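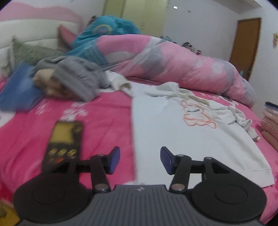
Unit 6: Fault Analysis in Two-Gripper Textile Work

Course notes, Plellbridge. Prepared by Meenakshi Sastry and Sunil Miah.

6.1 Background

The October recordings used the Welley bimanual setup, with one hand-held gripper per hand. The task was sorting and folding clothes on a made bed. Each gripper logs jaw opening, pad force and its own pose. The two logs are merged afterward on a shared clock and passed to Rajitha Gunawardena for replay on the fixed arms.

In replay, the left arm closed its jaws before reaching the garment. The right arm behaved normally. On the third attempt the left finger plate pushed into the mattress and the force limit stopped the arm. There was no damage to the arm, but the run was recorded as a safety stop and the procedure in 6.4 was written in response.

6.2 Symptoms

Jaw opening in the left log led the pose data by roughly 500 milliseconds. The offset was not present at the start of a recording. It appeared after the operator set the left gripper down and picked it up again, and it stayed until the end of the file. Files in which both grippers were held throughout showed no offset.

Shahnaz Weerasinghe first suspected tracking loss. Bedding with large plain areas gives few visual features, and a plush surface changes shape under the hand. Tracking loss would produce a jump in position, however, and the position trace was smooth. The error was in timing only.

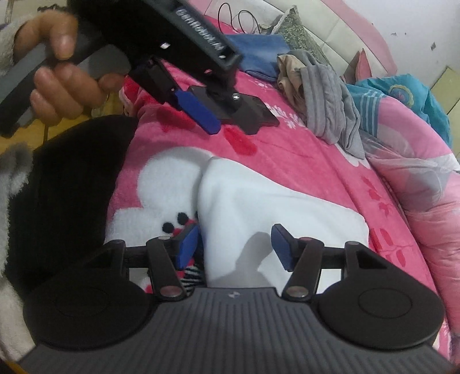 Figure 6.1. Second gripper held in the left hand, low over the blanket; wrist gripper open.

6.3 Cause

The left unit enters a sleep state when its pose has not changed for 4 seconds. On waking, the pose stream restarts after the jaw encoder does. The logger stamped pose samples on arrival and encoder samples at the source, so the startup delay was carried forward as a constant offset. The right unit was never put down and so never slept.

The merge script checked that the two streams had equal length. It did not check that they agreed in time. Fathima Bhuiyan reproduced the fault on the bench at Jirnby with no fabric present, which ruled out load on the pads.

6.4 Revised procedure

Disable sleep on both units before recording.
Close and open both jaws fully at the start and again at the end of each file.
Compare the two closures in the merged log. Reject the file if the offsets differ.
If a gripper is set down, end the file and start a new one.
For the first replay, run at reduced speed with the bed clear of the arm's lower travel limit.
Keep one person at the stop button during every first replay.

6.5 Exercise

Using the Hinrichs log set, plot left jaw opening and left vertical position against time for the first 60 seconds. Mark the point where the offset begins. State whether a force limit alone is an adequate safeguard against this fault, and explain what it would fail to catch if the garment were lying on a hard table.

Reading for next unit: stop categories and restart conditions.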